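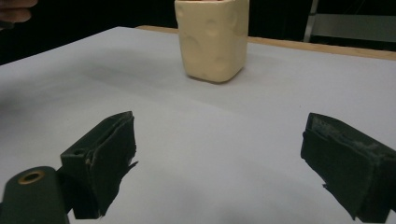 Chapter 11
Cups, Mugs and Beakers

Revathi Mudaliar and Rostam Sharifi
Tuesday, September 1, 2020

A cup has to do four jobs. It must stand up on its own, hold a drink without leaking, let a person lift it safely, and be easy to clean. Every cup in a kitchen cupboard does these jobs, but the shapes differ a great deal. Some are round and some are squared off. Some have handles and some have none. Some are plain, and others have patterns pressed, carved or painted on their walls.

In Chapter 10 you learned to make a flat slab of clay and to join two slabs with slip. In this chapter you will use the same skills to make a cup with four sides. You will also learn why most cups are round, and what a maker has to think about when choosing a different shape.

Round and square

A round cup is quick to make on a wheel. The clay is pulled up evenly as it turns, so the wall can be kept to one thickness all the way round. When the cup dries it shrinks by the same amount on every side, and it is less likely to bend or crack.

A square cup is usually built from slabs or cast in a mould. The corners are the difficult part. A sharp inside corner is hard to reach with a sponge, and a sharp outside corner chips when it is knocked against a tap. For these reasons, potters often soften the corners with a damp finger or a rubber tool before the clay is dry. A softened corner also takes glaze better. On a hard edge, runny glaze tends to pull away and leave a thin line where the clay shows through.

A squared cup with soft corners takes up less wasted room on a shelf than a round one. It is a little harder to drink from. Most people turn it without thinking until a corner or a flat side suits their mouth. Try both at home and note which you prefer.

Marks on the wall

Decoration can be added to a cup or taken away from it. Shallow round hollows are one of the simplest patterns to make. They are pressed into the clay when it is leather-hard, using the back of a spoon, a marble or the end of a rounded stick. Hollows of different sizes on a pale yellow cup will make most people think of cheese with holes in it. The same hollows under a blue glaze may suggest bubbles or rain.

A hollow must not be too deep. If the wall is thin, pressing from outside pushes a bump into the inside, and tea stains collect round it. Support the wall with two fingers while you press.

Matt and shiny glazes

A shiny glaze reflects lamps and windows, and a matt glaze does not. Shallow marks can be easier to see under a matt glaze. Some matt surfaces, however, pick up grey lines from metal spoons.

Before you begin

Bring one cup from home. Stand it on a flat table and look at it from the side, then from above. Measure the height and the width of the base in millimetres and write both in your notebook. Draw the side view at full size. If there is a pattern, draw one part of it carefully and leave the rest as outline. Keep the drawing, as you will need it for the paper template in Section 11.2.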